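Flellmont lab trains robots to pick household items with fewer demonstrations
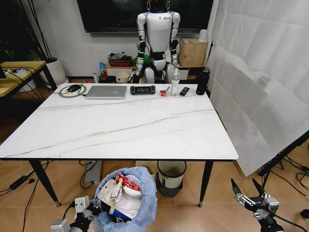
Researchers at the Yordanov Institute in Flellmont have cut the number of human demonstrations a robot needs before it can pick up everyday household items. The method, called Vamix, reached a 73 percent success rate after 13 demonstrations per item. The group's earlier system needed 300 to reach the same level.

Vamix mixes recordings made on different machines, including humanoids and arms with simple two-finger grippers. It first learns where a person chose to grasp an item, such as a remote control or a spray bottle, and then works out how a given hand should get there. Earlier systems had to learn both steps together, and had to start over when the hand was changed.

The tests covered 3 room layouts, with items moved between attempts. Thin, flat objects caused the most failures, and clear plastic was also a problem under strong light.

The work was paid for in part by Menska, a maker of robot hands. The institute plans to release the code and recordings in June. A follow-up study will look at tasks that need two hands, starting with opening bottles.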